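4.2 Scarcity rewards and the free-meal effect

Claims about the value of "win one, eat free" promotions are usually made by the people who run them. The trade literature reports large jumps in app downloads and visits during the weeks when a limited reward card is on offer, and treats these jumps as proof that the card builds loyalty. We think the evidence is much thinner than that. A download during a prize draw tells us that a person wanted the prize. It says little about where that person will buy lunch in three months.

To look at this more closely, we used order records from Boonyarit, a chain of rice and noodle counters that ran a draw for a year-long free meal card in June. Entry was through the chain's ordering app, Flustero, and each paid order counted as one ticket. After removing staff accounts and accounts with no order outside the draw period, we were left with 1,428 customers. Of these, 56 won a card. The chain's own report, which Noiphan and Lodhi cite with approval in their earlier review, compares winners with all other app users and finds that winners visit far more often. We do not find this surprising. Winners are given a meal every week and must come to the counter to collect it.

The more useful question is what winners pay for. When free meals are taken out of the count, the gap between winners and non-winners shrinks to a size that our sample cannot tell apart from zero. Add-on sales (drinks, extra sauce, a side dish) are often named as the hidden gain from such cards. Mollah argues that a free main dish "opens the wallet" for the rest of the tray. Our records offer weak support for this at best. Winners did buy add-ons with free meals, but they had bought them with paid meals before the draw too, and we see no clear change in the rate.

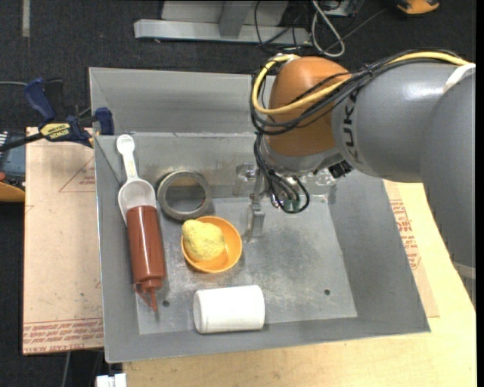 Figure 3. KUKA arm over a gray metal bin holding a squeeze bottle and a white measuring scoop.

A second problem is the comparison group. Because each paid order bought another ticket, heavy customers were more likely to win. Any simple contrast between winners and the rest will therefore pick up habits that were in place well before the first ticket was issued. We matched each winner to non-winners with a similar number of tickets and the same home branch, but matching on tickets is a rough tool. Some customers split one large order into several small ones once the rules were posted, and a ticket count treats them as if they had come in more often. Inthanon suggests using orders from the month before the draw instead. We tried this as well. The estimates moved a little and the intervals became wider, and neither version gives the chain's report much comfort.

We also have doubts about the publicity effect. It is said that the real audience for a scarce card is everyone who does not win, and that the talk alone is worth the cost of the meals. The Welton branches, where the draw was advertised most heavily, did see a rise in orders that lasted around 7 weeks. The Nonora branches saw almost the same rise with hardly any advertising. A new lunch menu had started at both sites on the same Friday as the draw, and we have no way to separate the two. Mahasneh, working from a larger set of stores, reports a lasting effect, but his data end before the cards expired. A customer who still holds a free pass has an obvious reason to stay in the app.

Two limits of our own work should be stated plainly. We see only orders placed through Flustero, so a winner who paid cash for a friend's meal would look to us like someone who spent nothing. And with so few winners, a modest true effect could easily be missed. We would not tell a chain that such cards never pay for themselves. We would ask to see paid orders, by ticket count, for a period after the last free meal has been claimed, and we have not yet found a published study that reports them.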